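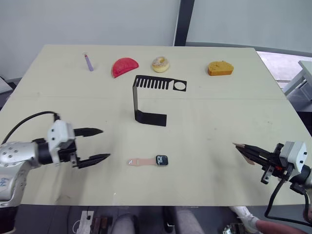
Birhane Briefing Service
Business and technology news monitoring for small and mid-sized firms

Product code: BBS-463
Supplied by: Makomell
Last updated: 1/8/26

Overview

The Birhane Briefing Service collects business, market and technology news from licensed publishers and delivers it to subscribers as a single daily digest. It is intended for firms that need to follow changes in software, finance and regulation but do not employ a research team of their own.

Each digest is reviewed by an editor before release. Duplicate stories are removed, headlines are shortened where necessary, and every item carries a link to the original publisher. Makomell does not rewrite articles and does not offer investment advice.

What the subscription includes

Daily digest by email, sent on every business day
Access to the searchable archive, with a limit of 2000 saved items per account
Topic alerts for up to eight subject areas
Two administrator logins
Quarterly usage report

Subject areas may be changed at any time from the account page. Changes made after the evening cutoff take effect with the next digest but one.

Editions

Standard Edition. Covers general business news, stock market summaries, workplace software and consumer technology. Suitable for a single office.

Motombridge Edition. Includes everything in the Standard Edition, with the addition of regional company filings and public tender notices. This edition is available only to organizations with a registered address in the Motombridge area.

Both editions can be read in any current web browser. Subscribers who use the Clundeo document system may have the digest filed directly to a shared folder – the connection is set up by our support desk and carries no extra charge.

Editorial standards

Nivaldo Assunção, Head of Editorial Services, is responsible for the selection of sources. The source list is reviewed each October, and subscribers may propose additions in writing before the review opens. Sponsored articles are excluded from the digest. Corrections issued by a publisher are carried in the next available digest under the heading "Amended Items."

Terms of supply

Subscriptions run for 12 months and renew unless canceled in writing before the end of the term. Digests may be circulated within the subscribing organization. They may not be resold, posted on a public website or passed to clients without a separate license.

Archive access ends on the last day of the subscription. Saved items should be exported before that date.

Ordering

Prices are supplied on request and depend on the edition and the number of readers. Please quote the product code in all correspondence.

Related products

Birhane Weekly Summary
Birhane Archive Access (without digest)
Clundeo Connector for existing subscribers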